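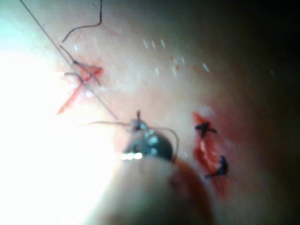 Reading time: 3 min

Madhu Negi is a civil engineer working in stormwater and small dams, mostly in the Nigam valley. Best known for the Jendier spillway repair and for the culvert survey that came before it. Also teaches a short summer course on drainage for road crews.

Early life and education

Negi grew up in Kideck, a mill town on the lower river. Father drove a gravel truck. The family house flooded twice before Negi finished grade school, and in interviews this gets brought up a lot, though Negi has said the bigger influence was a high school shop teacher who had the class build a working flume out of scrap lumber.

Started college in architecture. Switched after three semesters, having taken a fluid mechanics class to fill a gap in the schedule. Degree in civil engineering, then a master's with a thesis on debris clogging at culvert inlets. The thesis is short and still gets passed around among county road people, partly for its hand-drawn figures.

Career

First job was with the Nigam county road department, inspecting culverts. The records were in bad shape. Some pipes were listed under road names that had been changed decades ago, others weren't listed at all. Negi walked the county with one assistant and a measuring rod and logged 3511 culverts, giving each a number, a size and a condition grade. Of those, 176 were graded as failing. The county replaced the worst ones first, starting with school bus routes.

The numbering system is still in use. It runs upstream to downstream instead of by road, wich confused the maintenance crews at first and was nearly dropped.

After the county job Negi moved to Zasel, a small consulting firm that did mostly bridge inspection at the time. Set up its drainage group there. Early work was unglamorous: parking lot basins, ditch regrading, a long argument over a trailer park outfall that ended with the pipe being moved 44 feet east.

Jendier spillway

Jendier Dam is an earth embankment dam above Kideck, built for irrigation. Its concrete spillway had been patched many times. During a routine walk in July, Negi's team heard hollow spots under the chute slab, tapping with hammers, and follow-up drilling found voids where the soil had washed out beneath the concrete. The underdrains had plugged with roots and silt.

Two options were on the table. Full replacement, or fill the voids and rebuild the drains. The owners wanted the second, being cheaper. Negi recommended a mix: new slabs on the steep lower section, grouting and new drains on the upper part. The design used the 100-year flood for the construction period and a much larger one for the finished spillway. Work was done over two dry seasons with the reservoir held low, which farmers downstream objected to. Some still do.

The finished chute has inspection ports in the drain lines so a camera can be run through every year. Older plans for the dam had none.

Approach

Negi tends to favor simple fixes that a road crew can maintain with the tools already on the truck. Trash racks that lift off by hand. Inlets sized a step up from what the math calls for. Critics in the field have called this overbuilt, and a few of the larger inlets did cost more than planned. Negi's answer, given at a regional meeting, was that a pipe gets cleaned less often then anyone promises.

Less interested in rain gardens and planted swales, at least early on. Later projects in Kideck do include them, along the rail yard and behind the library.

Teaching

The road crew course runs three days. Half a day indoors, the rest in ditches. No exam. Course notes cover inlet types, headwalls, erosion at outlets, and how to read a contour map. A second edition of the notes added a chapter on beavers.

Personal life

Lives in Kideck. Repairs old canoes.

Comments

ditchwitch_ron: Took the course. Bring better boots than you think. The beaver chapter is the best part

Pilar: Does anyone know if the thesis is online anywhere? Our library only has a copy with the figures missing.

k. amsel: The article skips that the reservoir was low for BOTH summers. We lost a hay crop. Should be in there

Pilar: Never mind, found it, the county office will scan it if you call.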